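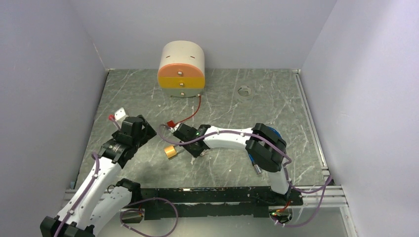
Frequently asked questions about the Plokell button exchange

What is the exchange?
You send us buttons you do not need, and we send you buttons that you do need. We work by post from Otombridge. The exchange started with one inherited collection and it has grown slowly. At the moment the catalog has 3,201 entries. One entry can be a single button or a full matching set.

Do I have to send buttons before I can ask for some?
No. A first request is free except for the postage. After the first one we ask that you send something back when you can, and it does not have to be the same number.

Which buttons do you accept?
Any material that can be washed by hand: shell, glass, metal, horn, wood, plastic. Old work-shirt buttons are very welcome, also if they look boring to you, because they are the ones people ask for most. We cannot take covered buttons with rust inside, and we cannot take zippers or hooks. Please do not send snaps either, we have no good way to pair them.

How should I measure a button?
Lay the button face up on a ruler and measure across the widest part, in millimeters. Do not measure the hole in the fabric, it is often stretched. If the button has a shank (the small loop behind), tell us also the height of the shank. A tall shank will stand away from a thin blouse and the placket will hang badly.

If you measure in lines, as tailors do, that is fine, but please write the word "lines" next to the number. An 11 without a unit has caused trouble for us more than once.

Can you match a color from a photo?
Only partly. A photo taken in the evening under a lamp makes white buttons look cream. The best way is to send us the remaining button from the garment. We return it together with the match. If you have none left, send a short piece of thread in the right shade.
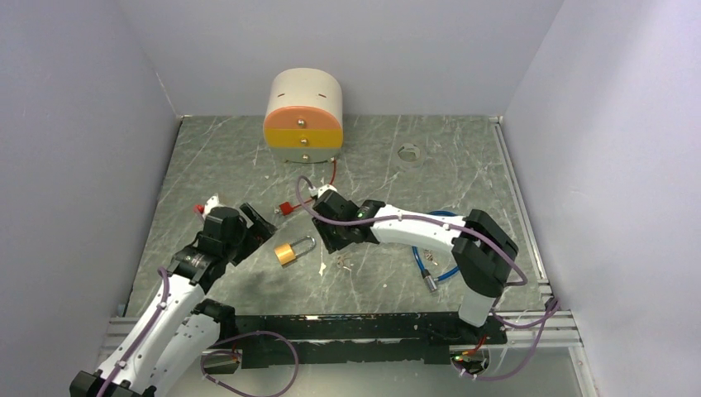
Efua Agyeman wrote to ask whether it would be wiser to replace the whole row when only one button is missing, since a near match on a shirt front bothered her each time she put it on.

We think she is right for a shirt front, if you have the patience. There is also an older trick – move the lowest button up into the gap, and sew the near match at the bottom, where it is tucked in. On cuffs you can put the two odd ones together, one on each side, and it looks intended.

How do I pack the buttons?
In a padded envelope, flat, with the sets threaded on a string or sewn to a piece of card. Glass buttons should be wrapped one by one in tissue. Please do not use sticky tape directly on the buttons. The glue stays on shell for a very long time.

How long does it take?
Usually two weeks. In September it is slower, when many people bring out their winter coats and find what is missing.

What is the difference between Plokell and Vindora?
Vindora was the name of our printed list, which had a little more than one edition per year. It stopped when the list passed 2,000 entries and became too heavy to post cheaply. The numbers from the old list are still valid, so if you have a Vindora number you can use it in your request.

My grandmother's buttons may be valuable. Will you tell me?
We will tell you if something looks unusual to us, but we are not appraisers. Please ask a dealer before you post them. Once a button is in the catalog it may go to someone else the same week, and we cannot call it back.

Do you sew buttons on?
No, but each parcel goes out with a printed sheet about thread, knots and shanks. It can be left out if you have it already – write "no sheet" on your request.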